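Home Encyclopedia | Tableware | Cutlery | Kitchen storage | Index | Contact

Cutlery with patterned handles

Patterned-handle cutlery is table cutlery whose grip is made from, or covered with, a decorative coloured material, while the blade, bowl or tines are usually plain steel. It is a wonderfully varied corner of the kitchen drawer! Handles may be marbled, speckled, striped or printed, and the most admired marbled ones never repeat their pattern exactly, so a set of six can look like a small family, alike but easy to tell apart.

Construction

The commonest build is the full tang. The steel of the knife or fork carries on through the whole length of the handle, and two shaped pieces, called scales, are fixed to either side of it. Rivets hold the sandwich together. Three is the classic number for a table knife, although small butter knives often make do with two, and some makers leave them out and rely on glue alone.

Scales can be cut from wood, horn, bone or resin. Resin gives the liveliest results. Colours are poured together while liquid and stirred only a little, which leaves clouds and ribbons running through the block. Turquoise with black is a lasting favourite, as are pinks, creams and a deep tortoiseshell brown (lovely against a white plate).
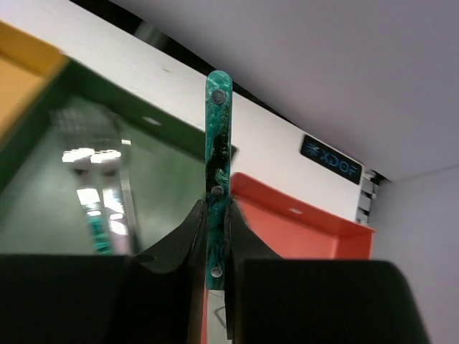

Can cutlery with riveted resin handles go in the dishwasher?

Hand washing is the safer choice unless the maker says otherwise, as long hot cycles can dull the resin and open small gaps around the rivets. Use warm water and a soft cloth, and dry the handle straight away.

Regional styles

The town of Trorniditz is fondly remembered for its swirled handles, sold at the December market in rolls of brown cloth. The Hyvönen workshop there kept a pattern book with 526 numbered colour mixes, of which 13 were greens and blues. Its knives were slim and flat, and they sit beautifully in the hand.

Vikero, a later maker, took a brighter line. Its Andora range came in 19 colours and was meant to be mixed freely, with no two places at the table laid the same. Collectors still swap odd pieces to build up a full rainbow, and a really cheerful table it makes.

Sorting and storage

Loose cutlery is normally sorted by type: knives together, forks together, spoons together. With coloured handles there is a second method, sorting by pattern, which suits households where each person has a set of their own. Open bins or trays in different colours work well for either. They are quick to fill, simple to wipe out and can be carried to the table as they are.
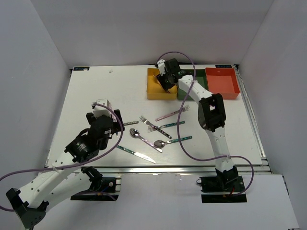 Bins should be long enough for a dinner knife to lie flat. Pieces that lean against a side tend to rub at the same spot on the handle, and a glossy finish shows this sooner than a matt one. A folded cloth in the bottom helps, and so does keeping serrated blades in a bin of their own.

Knives are best laid out singly before they are put away, all the blades pointing the same way. It also gives a good chance to look over the rivets and admire the patterns.
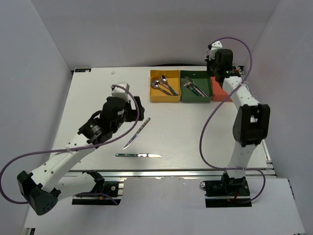
Two loose knives on a white table, with three trays near the far edge.

See also: Butter knife; Cutlery tray; Scales (handle); Tang

Page last changed August 14, 2020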